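Print | E-mail
June
By Sobia Yousafzai and Razia Janjua
14 shares | 3 comments

Setting Up the Daltard Cell: Student Project Report

Our job this term was to get the Daltard cell ready for the stick-in-cup task, first in simulation and then on the real bench at Furnby. Neither of us had set up an arm before, so we were pretty thrilled when Gelten let us have the whole Tuesday slot to ourselves!

We started with the tool center point. The arm model we were given still had the TCP at the flange, which meant every target was off by the length of the gripper. We measured from the flange face to the fingertips, got 148 mm, and typed that into the tool settings. Then we did a pivot check: pick one point on the table, bring the fingertips to it, and rotate the wrist through four poses. If the TCP is right, the tips stay put. Ours wandered on the first try (we had the sign wrong on one axis, which took an embarrassingly long time to find), and after that they held still. Very satisfying to watch.

Next came the table height. The round table had been imported a little too low, so the gripper stopped short of everything. We jogged the arm down slowly until the fingertips made contact, read off the height, and moved the table to match. We also set a floor limit so the controller refuses any move that would push a held stick into the surface. Razia wrote that part and tested it by trying to break it.

Grip force was the fun one. A thin stick needs very little, but with too little it swings when the wrist turns. We stepped the force up in small amounts and settled on 26 percent, with the finger speed turned down. The stick has to stay vertical over the mesh cup or it catches on the rim, so we added a short pause after each grasp to let it settle before the arm travels.

The last piece was clutter. Niazi, the task script we used, places drink cans on the table along with the cup, and the arm has to plan around them. Our first paths cut low across the middle. Raising the travel height fixed most of it, and the rest went away once we gave each can a slightly bigger collision shape.

We logged 267 runs by the end of the month. Still on our list: redo the pivot check on the real arm, write the daily start-up sheet (home position, finger wipe, cable look-over, one slow test pick), and find out why the simulated gripper sometimes reports closed before the fingers have stopped moving. Razia thinks it's a timing setting. Sobia is betting on the contact model, and we plan to try both.

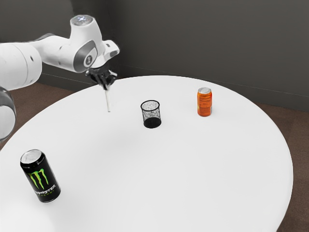 Figure 1. Stick held in the gripper over the simulated table, with the mesh cup and two cans set out.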